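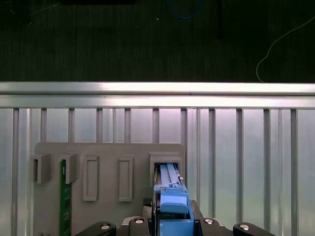
Oficina > Bancada > Gabaritos e suportes

Como montar um suporte para placas de circuito numa bancada de perfis de alumínio

Quem trabalha com placas pequenas conhece a coreografia: uma mão segura a placa, a outra o ferro de solda, e a terceira, que não veio de fábrica, seguraria a lupa. O suporte de chapa resolve parte do problema. A outra parte é você parar de apoiar a placa em cima da caneca.

O que segue vale para bancadas com perfis de alumínio canelado. Se a sua é uma porta velha sobre dois cavaletes, dá para adaptar com parafusos de madeira e menos orgulho.

O que separar

- uma chapa plana e rígida, lixada nas bordas
- presilhas em formato de caixinha aberta, para as pontas das placas
- molduras retangulares com o centro rebaixado, para o que não cabe nas presilhas
- parafusos e porcas compatíveis com o canal do seu perfil
- paquímetro, esquadro, lixa 2000 para o acabamento

Passo a passo

Meça a placa antes de qualquer outra coisa. Meça a placa de verdade, com o paquímetro, e esqueça o desenho do fornecedor. As minhas deviam ter todas 46 mm de comprimento. Havia de tudo na embalagem, menos consenso.

Marque na chapa a posição das presilhas. A placa deve entrar de pé, com a ponta encaixada e sem bambear. Deixe 2 mm de folga no comprimento. Sem folga, ela entra uma vez e fica morando ali.

Arredonde os cantos superiores da chapa. Parece frescura até o dia em que você passa o antebraço por cima com pressa. O Ronaldo Padilla, que me ensinou a fazer esse tipo de gabarito, considera canto vivo uma forma de agressão, e tem cicatriz para mostrar.

Prenda as molduras com um vão entre uma e outra, suficiente para o dedo. Eu economizei nesse vão na primeira versão e passei quase 2 semanas tirando peça com pinça, dizendo a quem perguntava que era por precisão.

Fixe a chapa na frente dos perfis verticais. Aperte os parafusos só até encostar, confira com o esquadro e depois aperte de vez, alternando os lados.
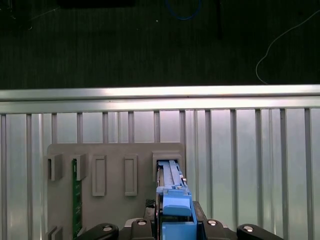

Com a chapa firme, empurre-a de leve pela borda de cima. Se ela se mexe, volte ao passo anterior e não culpe o perfil. Na minha experiência o alumínio tem razão em quase todas as discussões.

Os cabos

Passe os cabos por trás da chapa ou deixe-os longe da área de encaixe. Cabo fino tem vocação para laço e vai pegar justamente na placa que você acabou de acertar. Uma tira de velcro basta. Abraçadeira de náilon também serve, se você gosta de cortar abraçadeira toda vez que muda de ideia.

Superfície escura em volta ajuda a achar parafuso claro e esconde parafuso preto. Os meus, naturalmente, são pretos. Passo um ímã no fim do dia e finjo que é método.

Erros comuns

Colar as presilhas antes de testar com uma placa. A Getsemaní Ocampo fez isso, descolou tudo com estilete e hoje usa parafuso até onde não precisa.

Apertar a placa até ela curvar. Placa curvada trinca solda, e a trinca só aparece depois que você fechou a caixa.

Pintar a chapa com tinta brilhante. Fica linda e reflete a luminária direto no olho. Fosco, por favor.

Se for usar molas nas presilhas, escolha as mais fracas que ainda segurem a placa e teste com uma que já esteja condenada.

Categoria: Faça na bancada | Tags: gabarito, perfil de alumínio, placas, organização

Última atualização: 31 out 2024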